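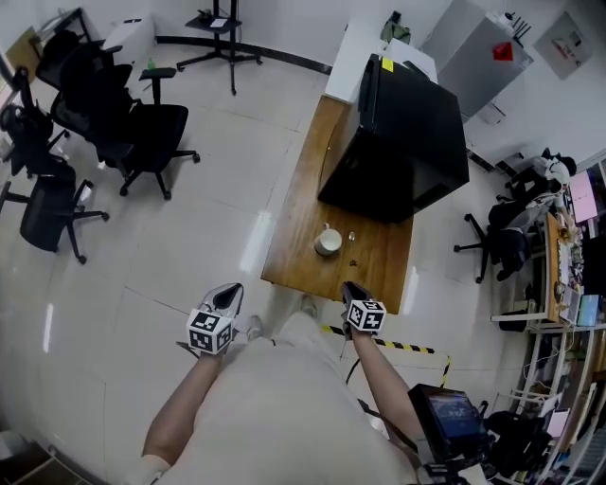 *Operator with a pair of marker-tracked hand-held grippers at the table of a Parska cell. A cup and spoon are on the tabletop.*

The **Parska cell** is a fixed workspace for recording manual tasks with two hand-held grippers. It was developed at the Dramness workshop of MacLeod, a maker of gripping tools, and a second cell was later set up at Costamdale. The recordings are used to train two-armed robots on household and light assembly work. Within the company the word "Parska" refers to the grippers, the table and the written upkeep routine taken together.

## Layout

A Parska cell is built around a single table. The operator stands on one long side, and the objects for the task are placed within reach on the near half. The far half may be left clear or used for a larger object that belongs to the task or blocks the view behind it. Office furniture and benches may stay in the same room as long as they are outside the working area.

Floor tape is used to mark limits that matter to people walking past. The tape is not a reference for measurement. The table position is set from its feet, which are marked separately with small corner stickers, and these are checked whenever the floor is cleaned.

Lighting is kept constant during a recording block. Direct sun on the markers produces glare and lost tracking, so cells in rooms with windows are worked with the blinds down. At Costamdale, where the windows face west, recording stopped at 3 p.m. until blinds were fitted.

## Grippers

Each gripper is a hand-operated tool with a jaw at the front and a white cube fixed to the body. The faces of the cube carry black-and-white fiducial patterns, which let the software work out the position and angle of the tool from camera images. A cube is used in place of a flat plate so that at least one face stays in view as the wrist turns.

The two grippers of a pair need not have jaws of the same color or finish. Jaws are replaced one at a time as they wear, and a pair in service for a few months is often mismatched. What has to match is the opening width and the offset between jaw tip and cube. Both values are stored in a calibration file under the gripper's serial number.

Left and right grippers are not interchangeable. Each cube carries its own set of patterns, and swapping hands produces a recording in which the arms appear crossed. The software rejects most such recordings when the operator does the opening pose, but short ones have been saved by mistake.

## Setting up

The Dramness routine takes 18 minutes from a cold start. It is normally done by one person.

1. Check the table feet against the corner stickers.
2. Wipe the tabletop and remove anything left from the previous task.
3. Inspect both cubes for scratches, lifted edges and fingerprints.
4. Open and close each jaw ten times by hand, feeling for grit or side play.
5. Power up the tracking computer and load the calibration file for each gripper.
6. Hold both grippers in the opening pose, jaws forward and down, until the software confirms both cubes.
7. Touch each jaw tip to the reference point on the tabletop and note the error.
8. Place the task objects and record one trial pass.

An error of more than 2 mm at step 7 means the gripper is taken out of use and recalibrated. The trial pass at step 8 is always discarded, even when it is good.

## Calibration

Calibration finds the exact distance and angle between the cube and the tip of the jaw. The gripper is placed tip down in a shallow steel cup and swung slowly through a cone while the camera follows the cube. A full calibration uses 276 views. Fewer can be used in the field - the Costamdale cell has run on half that number after a computer fault - but the result tends to drift sooner.

Three events always call for a new calibration: a change of jaw, a change of cube, and a drop onto a hard floor. Tiled floors are the most damaging. A fall from waist height can shift the cube on its mount by a small amount that is hard to see and easy to measure.

Calibration files are never edited by hand. Older files are kept, and the date of each is written on a paper tag in the gripper's case.

## Upkeep

### Daily

Cubes are wiped with a dry microfiber cloth. Alcohol is avoided on printed faces, where it lifts the black areas and leaves a gray haze. Jaws are brushed out, particularly after tasks with food, powder or small loose items. Coffee, sugar and similar materials work their way into the slide and make the jaw close unevenly.

### Weekly

The mounting screws of each cube are checked with a torque driver. The slide is cleaned and given one drop of light oil, then cycled until no oil shows on the outside. Cables are looked over for flattening where they cross a walkway.

### By use

Jaw pads are replaced after 1,351 recordings. The figure comes from the first pair built at Dramness, whose left pad split at that count, and it has been kept as the service limit ever since. Return springs are replaced with every second set of pads.

## Common faults

| Fault | Usual cause | Remedy |
|---|---|---|
| One cube drops out when the wrist turns | Dirty or worn face | Wipe; replace cube if it continues |
| Both cubes drop out together | Glare or blocked camera | Check blinds and line of sight |
| Jaw closes slowly | Grit or dried oil in slide | Strip and clean slide |
| Jaw does not close fully | Worn pads or weak spring | Replace pads, then spring |
| Steady offset at the tip | Cube moved on its mount | Tighten and recalibrate |
| Arms appear crossed | Grippers in wrong hands | Swap and record again |

Loss of one cube is the most frequent fault. In a service log kept at Costamdale, 41 stoppages were put down to it, most of them cured by cleaning. The worst-placed face is the one nearest the operator's thumb.

## Repair

Jaws, pads, springs and cubes are treated as workshop parts and can be changed at the cell. The gripper body is not opened on site. A body with a cracked shell or a loose trigger pivot goes back to Dramness, and a spare pair is used in the meantime.

To change a cube, the four screws are removed in a diagonal order and the old cube is lifted straight off. The mount is cleaned of thread-locking compound before the new cube is fitted. Early mounts had a square seat that allowed the cube to be put on in any of four directions, which led to several days of unusable recordings. Later mounts have a single notch - the older type can be brought up to date with an adhesive key.

Worn cubes are cut up before disposal. A discarded cube left lying in camera view can be picked up by the tracker as a third gripper.

## See also

- Fiducial marker
- Hand-eye calibration
- Parallel-jaw gripper
- Teleoperation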